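We use cookies to remember your preferences and to count visits to this journal. By continuing to read you accept this. Manage settings | Accept all

My thumbs hurt. That's the whole headline for today, and if I were a sensible person I'd go to bed and leave it there, but I've had two cups of tea since dinner and I'm wide awake, so you get the long version.

We passed the halfway mark on the folding set this morning! The target is 2,000 good demonstrations before the end of May, and when I signed off tonight the tally stood at 1,066. I wrote it on the back of my hand so I could tell Mom on the phone (she said "of what?" and I said "of folding a cloth" and there was a long silence, and then she asked how the car was running).

I've been at the Bivcombe site for most of this spring now and I still haven't found a good way to explain the job. I show a robot how to do things. I hold a gripper in each hand and do the chore the way the arms will have to do it, squeezing to close and easing off to open, and everything my hands do gets recorded. Then the people upstairs at Gitell train on it overnight and in the morning we find out what the arms have picked up from us. Some mornings it's lovely. Some mornings they've learned my bad habits, such as the little shake I give a cloth before I put it down, which I didn't know I had until I watched a machine do it back to me. I was mortified. My grandmother shook cloths like that.

Cloth is so much harder than the stuff we did in April. A cup stays a cup. You pick it up, you put it down, the next one goes the same way. Cloth has a new shape every single time you let go of it, and with the grippers you can't feel where the edge is, you only see it, so you pinch and hope — and half the time you've got two layers when you wanted one. I got stuck on one corner this afternoon for so long that I started talking to it.
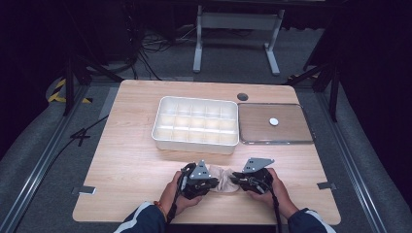 Marisol Holloway thinks I pinch too deep. Go for the edge and nothing but the edge, she told me, because if you grab a fistful then the arm learns to grab a fistful, and a fistful never opens out flat. She also said I was rushing the lift and that she could hear me rushing it from the next station, which I'm still thinking about.

She's right, of course. I slowed everything down after the break and my reject pile got a lot smaller. It felt ridiculous, like doing housework underwater, but the clips came out clean and I managed 40 keepers in the afternoon, my best since we started on fabric. I did a small dance in my socks. (My shoes were off. Long day.)

The part I keep chewing on is the mistakes. Back when we did the Komer project the rule was that any fumble went in the bin, start over, perfect takes only. So the arms got very good at perfect takes, and the first time a towel slid off they just froze, poor things, with no idea what came next. Now we're supposed to keep some of the recoveries, where you drop a corner and go back for it calmly. I love this rule! I drop corners constantly. But you aren't allowed to drop them on purpose, and I swear that the minute somebody tells me a natural mistake is welcome I can't make one to save my life.

I did try the remote setup for an hour before lunch too, where you sit back and drive the arms from a distance. I don't get on with it. There's a tiny lag, so you move and then it moves, and my stomach notices. Some people swear by it and say it's more honest because the robot can only do what the robot can do. With the hand-held ones I'm always sneaking in some clever wrist thing that the arms can't quite copy. Fair point, but I'd still take sore thumbs over feeling seasick at eleven in the morning.

Ambrose is next, if the schedule holds. It's meant to be a longer chore with sorting first and folding after, all in one take, and I'm a bit scared of it. One slip near the end and there goes the whole clip. I asked if we could practice on our own time and got a funny look.

Anyway. Thumbs in warm water, then bed. I folded the dish towel by the sink just now and caught myself going for the very edge of it, nice and slow, with two fingers of each hand. Need to buy more tea, and call Mom back about the car.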